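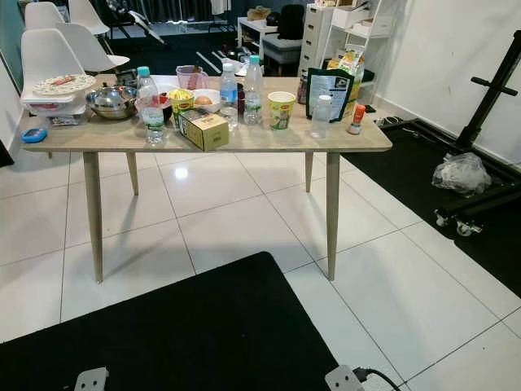
Meet Muladia, the robot that helps unpack the groceries!

Have you ever come home from the shops with bags and bags of food? Somebody has to put it all away. The milk goes in the fridge, the noodles go in the cupboard and the eggs need extra care. Muladia is a home helper robot made by a company called Gumiment, and this is the kind of job it's built to learn.

You probably know what an egg is without even thinking about it. A robot has to work it out. It looks with its cameras, and a computer inside compares the shapes and colours with things it has learned before. Muladia's kitchen list has 108 items on it so far, and Gumiment wants to add lots more by June.

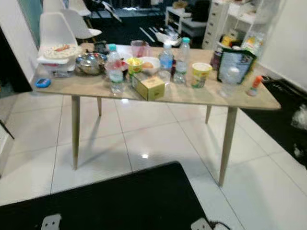 A busy table is a big puzzle for a robot. Which thing would you pick up first?

Bottles are really tricky! Clear plastic lets light shine straight through, so a robot can find it hard to tell where the bottle stops and the table starts. Montserrat Magaña, who teaches Muladia new jobs, says it took 862 practice tries before she was happy with the way it picked up water bottles. (Imagine practising your spelling words that many times!)

Then comes the fridge. Think about what you do when you put a drink away. You open the door, find a gap, reach in and let go at just the right moment.

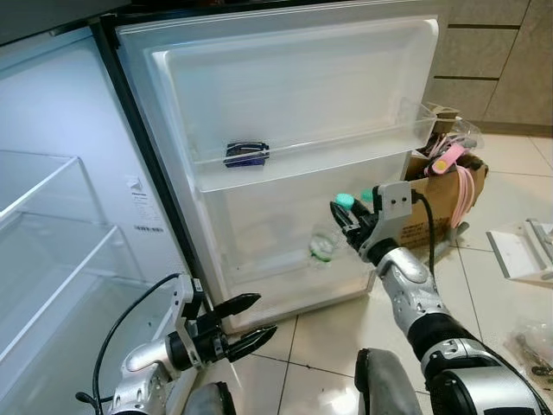 Muladia has 2 arms, and each one ends in a gripper with 2 fingers. That's a lot fewer than you have! Squeeze too hard and a plastic bottle crumples. Squeeze too softly and down it goes, splat.

Is it fast? Not yet. You would beat it easily in a race. But it doesn't get bored, and it's pretty amazing to think a machine can learn the colour and shape of your favourite snack.

Try it yourself: put on a pair of thick mittens and, using just your thumb and one finger on each hand, move five plastic cups from the table to a shelf. Tricky, eh?

Written by Patricio Peñalver
Updated 11/5/25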